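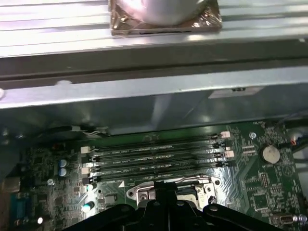 Leave the film on the copper base until the last minute, Sarahí Beltrán wrote to us, but do take it off, as the processor gets very little joy from plastic.

## Fitting the heatsink

1. Switch off at the wall. The button on the front is only a suggestion.
2. Open both latches on each memory slot and seat the modules first. Fat fingers and aluminium fins don't share space well.
3. Peel the film. Keep your thumb off the contact surface.
4. Lower the heatsink square to the socket and tighten the screws diagonally, a bit at a time.

**Caution:** fin edges bite.

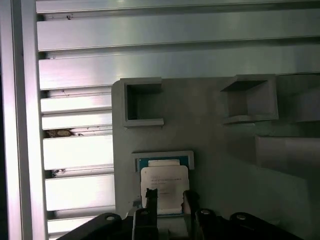

*Nicanor Aguirre, bench documentation*

**Note:** Brush out the gaps between the slats before you start. Brownish crud has a favourite place to land, and it's the socket.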